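Home | Guides | Parts | Bench Notes | Forum | Contact

Print this page | E-mail this page

Setting Up a Two-Arm Hanger Cell (and Keeping It Set Up)

1 December 2024

5 comments | 124 shares

There are two kinds of job you can give a pair of robot arms on a table. The first kind involves blocks, and the blocks do as they're told. The second kind involves shirts. We at the Plandix bench have been running the second kind since February, and this page covers how we get the cell ready in the morning and what we look after so it's still ready in the afternoon.

The task is easy to say. Take a garment, put it on a hanger, put the hanger on the rack. A bored teenager can do it in five seconds, though getting one to try is outside the scope of this guide.

Before you power anything

Wipe the tabletop. Lint builds up faster than you'd think, and a white table shows every mark, including the ones you'll spend ten minutes scrubbing before you accept that they live there now.

Check that both base assemblies are tight to their mount. Put a hand on each base and push sideways. If you feel any give, stop and retighten the bolts a little at a time, working corner to corner. A loose base shows up later as a gripper that misses by the same small amount every time, and you'll blame the calibration, then the software, then your career.

Now the rack. Ours is a short bar on two posts with a round fitting at each end, and it stands along the far edge of the table. Grab the bar and wiggle it. The posts work loose because arms keep hanging things on them, which seems unfair but there it is. Snug the end fittings first, then the feet.

Cables

If you read only one section, make it this one. Most of our stoppages in the Rollwood cell were cable trouble of one sort or another.

Each arm has a cable running from the device above the gripper back along the link. Clip it to the straight parts of the link and leave a generous loop at the elbow. People see that loop and want to tidy it. Don't let them. With the arm powered down and supported, move the elbow by hand through its full travel and watch the loop. It should open and close without pulling on a clip and without catching on the base.

Then look at the connector. It should sit square. If the cable tugs it to one side at full reach, feed a little slack forward from the nearest clip. We use purple cable, mostly so you can find it under a pile of laundry.

Homing and reach

Power up one arm at a time and home it with the table bare. Once both are home, run each one slowly to the points it will need: the rack bar, the middle of the table, and the spot where the garment gets dropped off. Keep the speed at a crawl and a hand near the stop button.

The middle is where the arms can meet, and they aren't polite about it. Set your keep-out zone so that one gripper has to leave before the other comes all the way in. We started with a tight one, on the theory that it would save time. It saved a little time and cost us a fingertip pad.

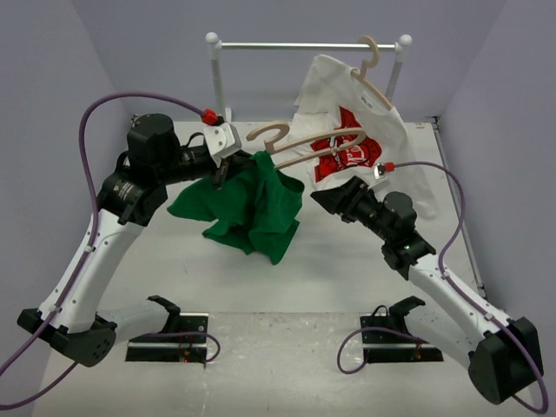 Left gripper on the green garment, right arm coming in toward the middle. The white T-shirt behind them is on the rack, if not exactly straight.

Teaching the pinch

Fabric wants a light, sure grip near an edge. Too deep and you gather up a fistful that won't open out again. Too shallow and the whole thing slides off halfway to the rack. Start low on force and bring it up until the garment stays put through a slow lift – then stop. More force wears the pads and stretches the collars.

Test with at least two garments of different weights. We keep a box of donated shirts from Lumbantobing for this, and the ugliest ones get used the most. Hangers matter too. Pick one style and stick with it, or you'll be teaching the hook angle all over again.

Upkeep

Every shift: pull lint off the grippers, check the finger pads, wiggle the rack.

Every week: go over the small screws along the links with a driver, by hand. Wipe the joint covers with a dry cloth. Look for shine on the cable jacket where it rubs.

Every 3,000 cycles: change the pads whether they look tired or not, then redo the reach check. Our Sostness bench skipped this once and got a very good look at what a shirt does when it's let go at full height.

If an arm faults with a garment in its grip, support the garment before you clear anything. Then release, back the arm out along the way it came, and re-home. Write down the joint number and the fault code while it's still on the screen. You won't remember it after lunch.

Back to Guides | Print this page | E-mail this page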